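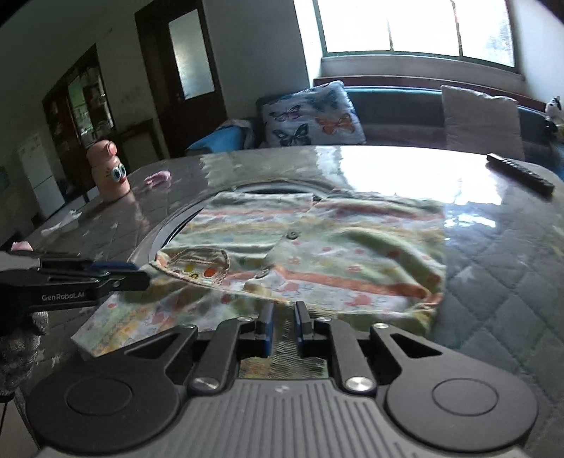
Folding children's clothes: flat work

Gallery page, set 2 of the laundry notes by Ulla Rissanen and Zawadi Kirui. Posted 2/15/20.

The garment is light green, with orange and pale stripes, small dots and flowers. It has a patch pocket and two small round buttons on the placket. Laid out on a quilted mattress under a clear plastic sheet.

Surface. Plastic over quilting gives a smooth base, but thin cotton slides on it. Work from the near edge and keep one hand on the hem.

Buttons. Fasten before folding. An open placket twists and leaves a ridge in the stack.

Pocket. Check it, then press it flat from the stitched base upwards — a bunched pocket shows through two layers.

Sequence. Sides to the centre, hem to the neck, then in half once more. Stack with the fold facing out.

Storage. The Oveck drawer takes 42 small items in this fold. Winter tops are kept separately.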